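Search this blog
Home Archive Laundry Notes About

Washing red and white together

December
By Melaniia Stasiv

Tetteh Darko asked why I run red sportswear with white trim as its own load. The short answer is dye transfer. The trim is sewn to the source of the dye, so sorting by color doesn't help, and the load has to be managed by temperature and time.

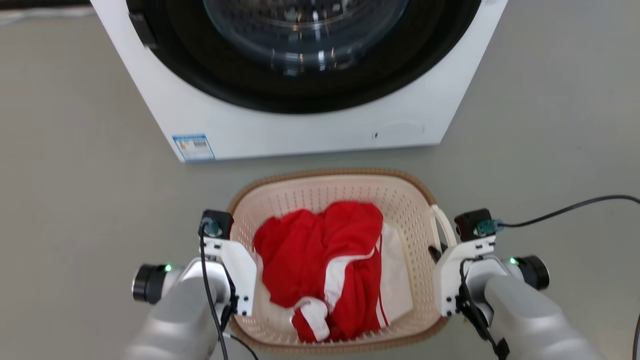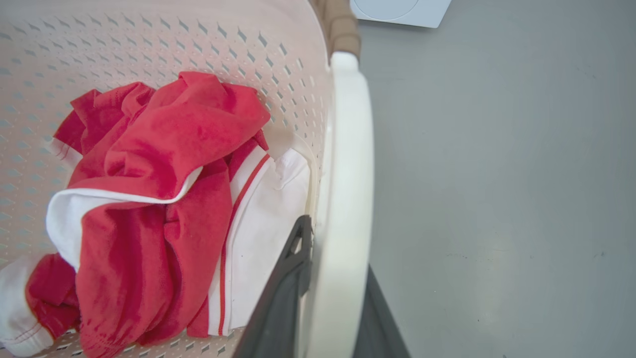
Red and white in the perforated basket.

My settings for this kind of load:

Temperature 26 if the machine allows it, otherwise the nearest cold setting. Spin at 200 below whatever the program proposes. Detergent for colors, liquid, 50 ml. Powder with bleach dulls the red before it does anything useful for the white.

Turn the garments inside out and close the zippers. Unfold collars and cuffs, which trap detergent along the seam.

Most bleeding I have had came after the cycle ended, with damp fabric sitting folded on itself in the drum. I now set a timer and empty the machine when it stops. If a pink edge does appear, don't dry the item. Rewash it cold straight away, alone.

On baskets – vented walls matter more than capacity. I used a solid Donden tub for years and the bottom layer always smelled stale by the second day. Holes in the floor help too, provided the basket isn't left on a bath mat.

I tried color catcher sheets from Usunov over one winter. They came out pink, the trim stayed white, and I got the same trim without them at the lower temperature. I still keep a box for new items on their first wash.

Next post: descaling, and the hard water in Dotolcombe.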